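Thread: Shared laundry room hours and the proposed booking system
Filed under: Residents' Board > Building Matters > Laundry and Storage

Misanari_Office
The management office is reviewing the hours of the ground floor laundry room. At present the room is open at all times and no booking is required. Under the proposal, residents would reserve a slot through the Temba app, up to 6 days ahead. Comments are invited in this thread until the review closes.
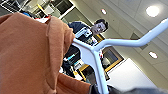
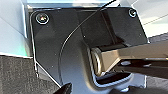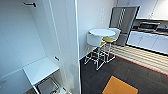 Last edited by Misanari_Office on Mon 24 June

The proposed slots are two hours long. Residents who do not use the app may reserve by telephone during office hours.

stairwell_b
I support booking in principle. On Sunday evenings the wait has become unreasonable, and I have twice gone home with a full bag. I would ask that slots be released if the resident has not arrived within fifteen minutes.

WZak
I must disagree with the previous poster. A booking rule was tried in April two years ago, on paper, and it was withdrawn. Residents reserved slots they did not use, and those of us who work shifts could not find a free hour. The same will happen on a telephone screen.
Wiesława Żak, fourth floor

Lundeo_tenant
Could the office state what the Temba subscription costs? The notice in the lobby gives 2,000 a year, but the budget summary lists the laundry room at 100 a month in total. Both figures cannot be correct.

Misanari_Office
The lobby notice is correct. The monthly figure covers cleaning only and does not include the subscription. A corrected summary will be posted.

quiet_hours_please
My concern is noise. The bedrooms above the room receive the full spin cycle after midnight. Whatever is decided on booking, I request a closing time of 10 p.m.

WZak
A closing time is acceptable to me - provided the room opens at 5 a.m. for those on early shifts.

quiet_hours_please
Five is still the middle of the night for my household. I could accept 6:30.

stairwell_b
At our former building, run by Pesidix, only the weekend slots were booked and weekdays were left open. I had few complaints with that arrangement, and it may answer Ms. Żak's point about shift work.

WZak
I would not object to a weekend trial, if it has an end date.

Misanari_Office
The weekend option has been added to the review. Opening and closing times will be put to residents as a separate question.

Lundeo_tenant
Please also confirm whether the telephone line will be staffed on Saturdays.

Replies: 10 | Shares: 2

Recent threads
Bicycle storage: unclaimed items
Replacement keys and fees
Recycling pickup moved to the rear gate
Window cleaning access, upper floors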